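Stistimside, the downstairs floor: a gallery

Reading time: 3 min

Quick one, typing this with a cup of tea going cold. A lot of you asked about the floor after the last newsletter so I've put together what I've got. Marble, laid ages before us, the old owners had a rug over most of it. 23 years of rug! We lifted it in April and I have been staring at the ground ever since.

Rough notes first, then the floor.

The hall. Worst bit. Grit gets in off the lane and you can feel it under your shoes. Swept twice a day now, soft brush, no more of the vinegar stuff (my fault, didnt know).

The back room. Bigger room, more light. We put the glass table in there after a lot of arguing. Otto wanted the old oak one from Pitberg, I wanted to see the floor. I won. Price at the Stöcker clearance was 141, delivery on top, and a lot of swearing at the door.

Through the glass. Greys and off-whites, cloudy veins, no two pieces quite the same shape. Seams running all ways. One small dark stain near a joint, brownish streaks further over. Glare on the glass as per usual.

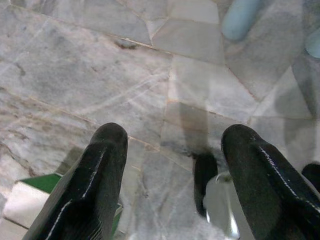
Albertina Moreira reckons we should leave every mark where it is, stain included, and that a floor scrubbed until it looks new just looks like a showroom. She had hers ground back at Garnidell and has regretted it every winter since. Cold looking, she says, and it shows every crumb.

So we're leaving it. For now. Might try a poultice on the darkest mark, a small one, left overnight under cling film. If it goes pale round the edge I'll stop.

The joints. Some are thin as a pencil line, some wider, whoever laid it cut the pieces to fit as they went I think. Had a quote for regrouting the lot, 600, put it in the drawer. Will do the loose bits by hand with a little trowel and a kneeling pad. Colour is the headache. Tried 13 sample greys on a bit of card and they all dried lighter than the tin said. Third from the left is closest. Lost the card.

The table itself. Fingerprints, fingerprints, fingerprints. Warm water and a drop of washing up liquid, then a dry cloth, then again from the other side because the light shows you what you missed. Felt pads under the legs, check them every month or so, they collect grit and then you are basically sanding your own floor.

Next up is the step down to the kitchen, wich is a different stone altogether and wobbles. More when I've had it up.

Comments (3)

Ottó Halász
For the record I still think the oak table was better. But yes ok the floor is nice.

Marit
Which poultice are you using? I did mine with bicarb and water and it did nothing at all on an oily mark, fine on tea though. Try it somewhere hidden first!

stonefan
Sweep before you mop, always. We had slate and I learned that one the hard way. Would love to see the step when it's done.

Contact | © Stistimside | Back to top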